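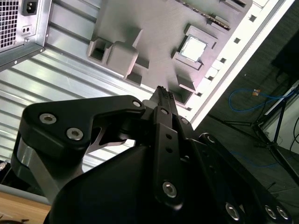 Keep the Old Computer

I have a confession to make. The computer I'm typing this on is 7 years old, and I have no plans to get rid of it. Every winter the sale emails start coming and I look at the shiny new ones like everybody else does, and every winter I close the tab and go make a sandwich.

I think most of us replace our stuff way too early. Computers especially, but also phones, toasters, vacuum cleaners, you name it. Something gets a little slow or makes a funny noise, and we start shopping before we've even looked to see what's wrong with it. I did this for years! When I lived in Whitlock I bought a new desktop because the old one kept shutting itself off. I gave the old one to my cousin, who opened the side, blew out a wad of dust the size of a hamster, and used it for another four years. I'm still a little sore about that.

What changed my mind was a quote from a repair shop. It was June, my current machine had started freezing up, and I took it down to Drerna, the little place next to the laundromat. I was all ready to be told it was dead. I think I was kind of hoping for it, if you want the truth, because I had $500 set aside and had already picked out the new one. The guy at the counter called me the next day and said it needed more memory and a new drive, and that he could do it for a lot less than I was about to spend. Then he said I could do it myself for even less if I owned a screwdriver.

Well, I own a screwdriver.

It took me the whole afternoon. Someone who knew what they were doing would have been done before their coffee got cold, but I watched the same video over and over, and I put one of the parts in backward (or tried to, it wouldn't go, thank goodness). When I pushed the power button I actually held my breath. And it came on, and it was faster than it had been on the day I bought it.

Now, I know what people say to this. My sister says her time is worth something and she doesn't want to spend a weekend poking around inside a box. Fair enough. She has 2 kids and a job in Koltmont with a terrible drive each way. But she spent a weekend setting up her new laptop, too – moving the pictures over, hunting for passwords, calling the printer company. Somehow that never gets counted as time. Buying new feels like the quick way, and then you're sitting on the floor at midnight trying to remember the name of your first pet.

The other thing people say is that new machines use less power and are safer to go online with. I'll give them part of that one. If your computer is so old that it can't get security updates anymore, I wouldn't do my banking on it either. There's a point where you have to let go. I just think that point is a lot further down the road than the ads would like us to believe.

And I do blame the companies some. I have a tablet that's glued shut. Glued! The battery lasts maybe half a TV show now, and the shop told me they could try to get it open but the screen might crack. A battery is a thing that wears out. Everyone who makes tablets knows it wears out. Putting it behind glue is a choice somebody made, and I'm the one who gets to pay for it. My desktop, meanwhile, opens with a couple of screws and everything inside can be reached with my big clumsy hands. I know which one I'd buy again.

So what would I like to see? I'd like it to be normal to ask, right there in the store, how you open the thing up and whether you can still get parts for it in a few years. We ask about gas mileage when we buy a car. I'd like more shops like Drerna and more evenings like the one the library over in Gestadar runs, where you bring in your broken lamp and sit at a table with someone who's good with lamps. I went once with a radio. We didn't get it working, but I learned how to use a meter and ate a lot of cookies.

I'm not saying you have to turn into a repair person. I'm sure not one. But the next time something in your house starts acting up, take the cover off before you take out your credit card (unplug it first, please). Look around in there. My vacuum is making that noise again, so I know what I'm doing after supper.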